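Gripper trials, round two: hand-held tools at the Pladingate bench

Contents: Introduction / How the trials are run / Pads / Wrist camera / Notes for next time / Gallery

Introduction

We have been comparing hand-held grippers at Pladingate since April. The first round was on small items such as pens, spoons and bottle tops. This round is on storage bins and other household containers, which are wider, smoother and more likely to slide.

Two designs are on trial. The Ra is our older one, with a trigger under the forefinger and a short jaw travel. The Skurnero was drawn up at Dutgate last winter and has a longer travel and a lighter spring. Both take the same finger blocks, so pads can be moved from one to the other with a screwdriver.

How the trials are run

Each person does 30 lifts with one tool, has a break, and then does 30 with the other. A lift counts if the container comes up by the handle or the rim, stays level while it is carried across the table, and is set down without being dropped. Going back for a second grab is allowed but is marked on the sheet.

With fresh pads the Skurnero managed 93 per cent on the bins. The Ra was lower, mostly on the wider rims, where the jaws had to be fully open before they would go over the plastic. People with small hands still preferred the Ra and said the trigger was easier to hold down.

Pads

We tried 3 pad materials: plain rubber sheet, thin closed-cell foam and layered cloth tape. Rubber grips best on clean plastic but picks up dust. Foam is kind to thin edges and goes flat quickly. Tape is cheap and can be built up to any thickness, and it starts to lift at the corners after roughly 8 sessions. Once the adhesive shows, the grip changes from one lift to the next, and results from that point on should be kept apart from the rest.

Superglue along the top edge helped a little. Wrapping the tape right round the block helped more, but it covers the screw holes and makes the block slow to change.

Wrist camera

The camera sits behind the fingers and looks forward between them. We set the angle so that both pads stay in view when the jaws are open. It does mean that tall things are cropped at the top once the tool is close to them. A wider lens fixed that and made the barcodes and small print even harder to read, so we went back to the first lens. Pale plastic on a pale table gave the tracking software some trouble in the early afternoon, and closing the blinds on one side was enough to settle it.

Notes for next time

Weigh the bins before each run. Mark the tools left and right. Write the pad's fitting date on the block in paint pen.

Gallery

Going in on a white storage bin with the jaws open. The tape pads are worn and fraying at the edges.

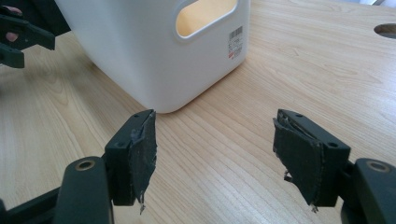 Dutgate replied that the tape should come off altogether, and that moulded silicone pads would cost more to begin with but would save repeating half the runs.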